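共用茶水台

共用茶水台,又称茶水台、茶歇台,指设置在办公室、工作室、实验室、培训场所等多人使用的室内空间中,供人员自行取用热水、茶叶和相关用品的固定台面或台面的一部分。与独立的茶水间相比,共用茶水台通常不设门,也不以墙体与工作区域完全分隔,在不少场所里就是工作台面的延伸。台上常见的物品有电热水壶、托盘、茶包盒、杯具和纸巾盒,部分场所另备计时器、糖罐、搅拌匙和沥水垫。

目录
概述
名称与范围
沿革
构成
台面材料
布置方式
冲泡与取用
清洁与维护
混用与边界
管理方式
争议
参见
注释

概述

共用茶水台的基本功能是在不离开工作场所的前提下提供热饮。其规模由使用人数、可用面积和水电条件决定,小者仅为桌角上的一把电热水壶和一只茶包盒,大者连同水槽、吊柜、冰箱和垃圾分类桶构成完整的备餐单元。多数共用茶水台不具备烹调条件,不设灶具,也不以加工食物为目的。

在使用性质上,共用茶水台介于设备与家具之间。台面及其下方的柜体属于固定家具,列入房屋或租赁物清单;壶、盒、杯等物则属于易耗品或个人物品,来源往往不一。由此产生的归属问题是茶水台管理中最常见的事务之一,详见“管理方式”一节。

名称与范围

“茶水台”一词在汉语中并无统一定义。家具行业多以之指称带柜体的成品柜,亦称“茶水柜”或“餐边柜”;物业和行政部门则倾向于以功能命名,凡固定摆放烧水器具并供多人使用的台面均归入此类。本条目采用后一种用法。

下列设施一般不计入共用茶水台:

茶水间:具有独立房间或明确隔断的饮水和备餐空间。
茶席:以品茶或茶艺展示为目的布置的桌面,器具成套,使用时有专人主持。
客房茶盘:旅馆客房内供住客使用的托盘及其上的壶、杯和茶包,使用者不固定,但同一时段仅供一间客房使用。
饮水机:直接供应冷热水的整机设备,可独立放置,也可与茶水台并列。

客房茶盘与共用茶水台在器物构成上十分接近。托盘、电热水壶、分格茶包盒的组合最初多见于旅馆,后来被办公场所整体沿用,一些供应商至今以同一货号向两类客户供货。

沿革

在电热水壶普及以前,办公场所的热水主要来自锅炉房或集中烧水点,由专人以保温瓶分送至各室。保温瓶一般置于门后、窗台或矮柜上,旁边放搪瓷托盘和带盖茶杯。这种摆放没有固定的台面,但已具备共用茶水台的主要特征:水、茶、杯集中于一处,使用者自行取用。

电热水壶进入办公场所后,烧水由集中转为分散。由于烧水需要电源,器具的位置开始受插座限制,逐渐固定下来。早期的做法是在文件柜顶部或打印机旁腾出一块地方,后来的装修方案则预先在墙面留出插座,并在其下布置台面。

开放式办公兴起之后,独立茶水间的数量有所减少,工作区与休息区共用同一张长台的布局增多。Hivgate办公楼的改造常被物业管理读物用作说明:该楼将各层走廊尽头的茶水间拆除,改为沿墙设置的连续台面,台面一端放茶具,另一端供临时办公。改造后取水距离缩短,台面混用的投诉则有所增加,管理方于次年三月在台面上加设了可移动的矮挡板。

构成

共用茶水台的构成因场所而异,以下各项较为常见。

电热水壶。容量以能够一次满足数人为宜。壶身材料有不锈钢、玻璃和带外壳的双层结构,双层结构外壁温度较低,适合人员往来较多的位置。分体式电热水壶由壶身和底座组成,底座与电源线相连,倒水时只需提起壶身。多余的电源线应收进底座下方的绕线槽,或沿台面边缘固定。

托盘。用于承接壶口滴水和茶包渗水,同时划定茶具的摆放范围。常用材料包括密胺、木、竹、金属和涂漆板材。托盘宜带浅边,浅边过高会妨碍提壶,过低则不能阻挡积水。深色光面托盘上的水滴和水痕较为明显,浅色托盘则更容易显出茶渍。

茶包盒。多为分格结构,有带盖和敞口两种。敞口盒取用方便,适合独立包装的茶包;散装或仅以棉线和纸标连接的茶包宜放入带盖盒。各格按品种存放,也有场所在空格中放置糖包、奶精和木质搅拌棒。名为Mösli的分格盒尺寸规则流传较广,规定单格内宽为13厘米的盒体不再细分,用以横放较大的包装袋。

杯具。分公用杯与个人杯。公用杯以浅色内壁为佳,便于判断茶汤浓度,也便于检查是否洗净。外壁颜色不影响使用,采用深色外壁、浅色内壁的马克杯在办公场所中相当普遍。

纸巾盒。有抽取式方盒和长盒两种,方盒占用面积较小,适合放在台面中部。纸巾盒应与壶口保持距离,避免蒸汽使纸面受潮。

计时器。用于掌握浸泡时间。机械式计时器无需电池,外形多样,以水果、蔬菜、禽蛋为造型者常见。计时器并非必备物品,许多使用者以手机代替。

废茶包碟。用于暂放浸泡后的茶包。未设废茶包碟的茶水台,茶包多被留在杯中或直接置于托盘边缘。

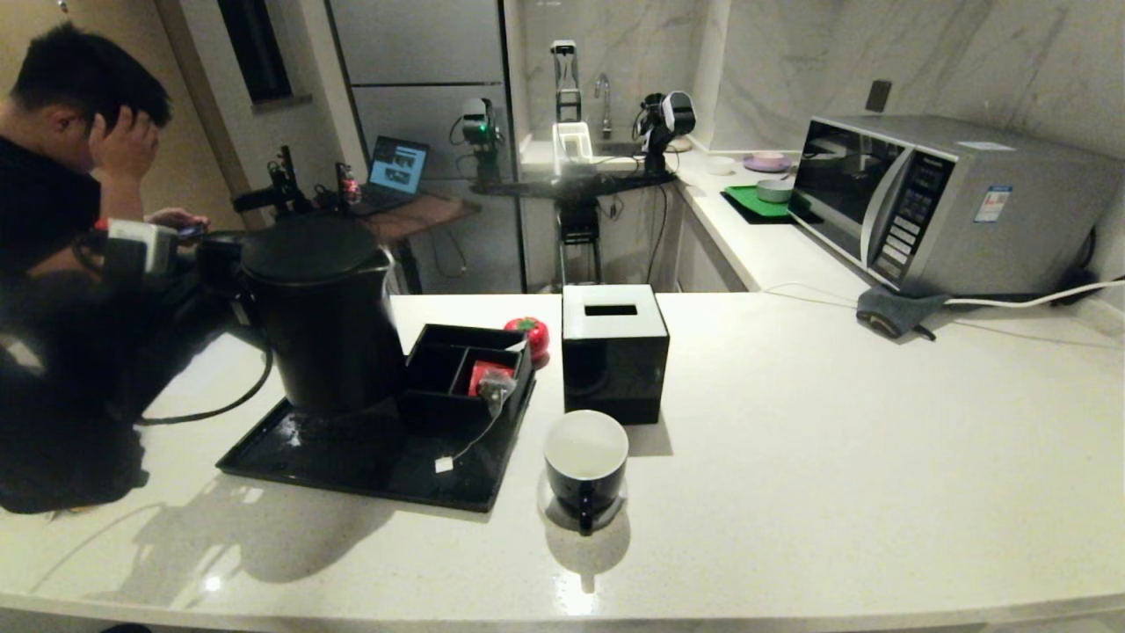
Elfriede Leitner认为,托盘是整个茶水台上唯一不应省去的物品,壶可以换,盒可以没有,而一旦缺少托盘,茶具便会逐日向两侧移动,最终与文件混在一处。Leitner同时反对在托盘上铺垫布或纸垫,理由是吸水后的垫子容易长期无人更换。

对此说法,行政管理人员的意见并不一致。支持者指出,托盘的边缘为清洁提供了明确的单位,端起托盘即可擦净其下的台面。反对者则认为,台面本身若耐水且便于擦拭,托盘反而多出一道需要清洗的缝隙,水渗入盘底后不易察觉。实践中两种做法均有采用,有水槽的茶水台省去托盘的较多,无水槽的则多保留托盘。

台面材料

茶水台的台面需要经受热水滴溅、茶渍、杯底摩擦和频繁擦拭。常用材料及其特点如下。

人造石。以树脂和填料制成,可做成无缝整板,边缘能加工为圆角或弧形。浅色带点状花纹的品种使用广泛,细小的杂点有助于掩盖零星污迹。缺点是表面硬度有限,长期使用后出现细划痕,高温器皿直接接触可能留下痕迹。

水磨石及仿水磨石。传统水磨石由水泥或树脂胶结石粒后研磨而成,石粒外露。仿水磨石则以人造石、瓷砖或饰面板表现相近的花纹。从外观上区分两者往往需要观察断面,仅凭表面斑点难以确定。

石英石。硬度较高,耐磨性好,接缝处可见胶线。重量较大,对柜体和支架有承重要求。

不锈钢。耐水耐热,多见于兼作备餐的茶水台。指纹和水痕明显,放置器皿时声音较大。

木材与饰面板。触感温和,造价跨度大。木质台面需定期涂油或补漆,饰面板应注意封边,封边开裂后水分进入板芯会引起膨胀。

光面与哑光面的选择同样影响使用。光面台面容易擦净,但会反射顶部灯光,在兼作办公的位置可能造成视觉不适;哑光面反光较弱,茶渍则更容易滞留。名为Stanine的台面评定表将反光与耐污分别列项打分,并不给出合计分值,由使用单位自行权衡。

台面前缘的形状也在考虑之列。直角前缘制作简单,人员经过时容易碰撞;弧形前缘较为安全,适合布置在通道旁。若台面一端向通道凸出,凸出部分不宜放置盛有热水的器皿。

布置方式

共用茶水台的布置一般遵循由热到冷、由湿到干的次序。热水壶靠近插座和墙面,托盘位于壶下,茶包盒与壶并排或稍前,杯具放在使用者伸手可及的一侧,纸巾盒置于干燥区。使用者取杯、取茶、注水的动作若能沿同一方向完成,可减少热水越过他人手臂的情况。

按与工作区域的关系,布置方式可分为以下几类。

靠墙式。台面一侧贴墙,插座设在墙面,线缆较短。靠墙式占地小,适合狭长房间,但高峰时段使用者背对通道,容易阻塞。

岛式。台面四周均可通行,电源由地面或台面插座引出。岛式便于多人同时使用,也便于交谈,造价和布线要求较高。

半岛式。台面一端与墙或柜相接,另一端伸入房间,常作为两个区域之间的分界。台面一侧为坐席,另一侧为通道或第二工作区的做法较多见。

桌角式。不设专用台面,仅在会议桌、工作桌或边柜的一角摆放托盘和水壶。桌角式设置最为简便,对线缆和水渍的管理要求却最高。

冰箱通常不放在茶水台上,而是靠后墙单独布置,与茶水台之间保留开门所需的距离。冷饮、牛奶和个人食品存放于冰箱,茶水台上只保留常温物品。

照明方面,顶部灯具应能照亮杯口。吊柜遮挡光线时,可在柜底加装灯条。位于窗边的茶水台应避免阳光直射茶包盒,茶叶受光照和热的影响,香气散失较快。

冲泡与取用

共用茶水台上的冲泡以茶包为主,水温和时间的控制较家庭饮茶宽松。通行的做法是,红茶和花草茶用100摄氏度的沸水冲泡,绿茶用80摄氏度的热水冲泡。普通电热水壶没有温度设定功能,冲泡绿茶时可在水沸后开盖静置片刻。花草茶包浸泡5分钟后取出,继续浸泡对多数品种影响不大;红茶包浸泡过久则涩味加重。

取用的一般步骤为:检查壶内水位,加水至标线以内,合盖后通电;将茶包放入杯中,纸标留在杯口外侧;水沸后先断电或提离底座,再行注水。注水量以杯口以下留出空隙为度。杯柄宜朝向使用者,避免在拿取时越过杯口。

茶包的棉线和纸标有时在注水时被带入杯中。将棉线在杯柄上绕一圈可以避免这种情况,在公用杯上尤其常用。取出后的茶包应先在杯沿沥水,再放入废茶包碟或厨余桶,不宜投入纸篓。

若前一位使用者留下少量余水,后续使用者是否应当倒掉重烧,各场所习惯不同。部分茶水台张贴提示,要求每日首次使用时换水,其余时间可直接添加。

清洁与维护

日常清洁包括擦拭台面、清空托盘积水、整理茶包盒和清洗公用杯。台面应使用拧干的软布,光面人造石和石英石不宜使用钢丝球或含粗颗粒的去污粉。茶渍可用小苏打糊敷于表面,稍候后擦去。

水壶内壁的水垢以柠檬酸或食醋溶液处理。溶液煮沸后静置,再以清水煮沸并倒掉。除垢期间应在壶上放置明显标识,避免他人误用。壶身外部及底座不可浸水,底座触点处如有水分,应断电后擦干。

托盘是最容易被忽略的部分。盘面的水可以随手抹去,盘底与台面之间的水膜则需要将托盘整个移开才能清除。Kollum清洁守则将移开托盘列为每周工作,并要求在移开前先将水壶和茶包盒放到干燥处,不得连同器物一起端起。

茶包盒应定期倒空,清除盒底的茶末和碎纸。敞口盒内的茶包如包装破损,应予丢弃。盒内不宜混放药片、电池、订书钉等小件物品,此类物品与糖包外形接近时容易被误取。

纸巾盒、计时器等不接触饮品的物品也应纳入清洁范围。它们在使用中常被湿手触碰,光面外壳上的指印可用微湿的布擦去。

混用与边界

茶水台与工作台面的混用是共用场所中的普遍现象。台面宽敞、插座充足的茶水台容易被临时占用,放置电脑、文件和测试用的零件;反过来,工作桌也常因使用者携带饮品而带有茶水台的性质。物业管理读物一般将这类台面称为“混用台面”,并主张对其按用途较严格的一方管理,即凡有饮品出现之处,均按可能发生泼洒来安排其他物品。
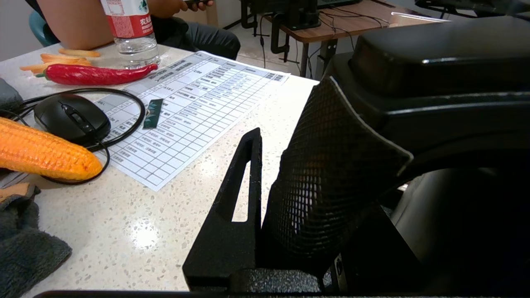
混用台面的主要隐患在于不同物品对水的耐受程度相差悬殊。饮品容器、食品、纸张和电子器件同处一面时,一次轻微的泼洒即可造成多种后果。瓶装饮品比敞口杯安全,但瓶盖未拧紧时仍会漏水,瓶身外壁的冷凝水也会沾湿纸张。线缆是另一项需要注意的因素:鼠标压在打印表格的边上,连线在台面上绕出一个大弯,从红辣椒和玩具或模型玉米旁边经过,附近又立有塑料水瓶,这样的摆放使任何一次拉动都可能牵连其他物品。纸面上若再放有形似内存条或电路板的小型模块,整理时应先取走模块,后收纸张,防止其随纸滑落。带斑点的浅色台面还会使细小零件不易辨认,深色零件尚可分辨,灰色和银色的螺钉、垫片则容易与花纹混同。

针对上述情况,常见的处理办法有以下几种。

以托盘划界。饮品及容器一律置于托盘内,托盘之外不放开口容器。

以高度划界。电子器件和文件放在架高的搁板或文件盘中,使其不与台面直接接触。

以时间划界。规定某些时段台面仅供办公,茶具收入柜内;其余时段恢复茶水台用途。此法对使用者的配合要求较高,在人员流动大的场所不易维持。

以线缆走向划界。鼠标、电脑等有线设备的线缆统一从台面后侧引出,不横跨饮品所在区域。电热水壶的电源线则单独走一侧,不与数据线缠绕。

蔬果形状的物品在混用台面上的处置值得单独说明。教学、陈列和测试场所常备有蔬果模型,其外观与真品接近,放在茶水台附近可能被误认为食品。一般做法是将其集中收纳于贴有标签的箱内,使用完毕后放回。造型类似果蔬的计时器属于茶水台用品,不在此列,但同样不宜与真正的果品混放。

管理方式

共用茶水台的管理大致有集中管理、轮值管理和自行管理之分。

集中管理由行政或物业部门负责采购、补充和清洁,费用列入办公开支。其优点是责任明确,缺点是茶叶品种和器具样式由采购方决定,使用者的偏好不易反映。

轮值管理由使用者按名单轮流承担。轮值内容通常限于每日结束时倒空水壶、擦净台面和带走垃圾,采购仍由单位统一办理。名单宜张贴在台面附近的墙上,不宜直接压在托盘下。

自行管理不设名单,依靠使用者之间的默契。此种方式多见于小型工作室,人数增加后往往转为轮值。

公用物品与个人物品的区分在各种管理方式下都需要规定。个人杯可在杯底标注姓名,茶包盒内的茶包默认为公用,个人茶叶应放入带盖容器并置于柜内。未标注的杯具在公告期满后归为公用或予以清理,公告期由各单位自定。

电气安全由场所管理方负责。电热水壶不得与其他大功率电器共用同一接线板,插座应避开壶口上方。发现电源线外皮破损、底座松动或自动断电失灵时,应立即停用并移离台面。电源线垂落台面边缘的,应缩短或重新固定,以免行人钩挂。

争议

围绕共用茶水台的争议多集中在占用与归还两个方面。主张严格分区者认为,茶水台一经用于办公,便难以恢复原有功能,使用者会因不愿打扰在座者而放弃取水。主张灵活使用者则指出,小型场所的台面面积有限,严格分区会使相当一部分台面在多数时间闲置。

另有意见涉及座位的设置。在茶水台旁设置坐席可以延长停留时间,促进人员交流,也可能使茶水台变为固定工位。一些单位因此仅设高凳,或将坐席设在台面较远的一端,使之与水壶保持距离。

关于一次性杯是否应当提供,各场所做法不同。提供一次性杯便于接待来访者,但会增加废弃物,并占用台面空间。较常见的折中办法是将一次性杯存放于柜内,由接待人员按需取出。

参见

茶水间
电热水壶
客房茶盘
人造石台面
办公室厨房
茶包

注释

本条目所称“台面”包括固定台面及可移动桌面的上表面。
“混用台面”为物业管理用语,家具行业一般不使用。
冲泡温度指注水时的水温,饮品入口温度低于此值,并因杯具材料而异。
本条目最近一次修订于2025年7月23日星期三,修订内容为增补“混用与边界”一节及调整“构成”一节的次序。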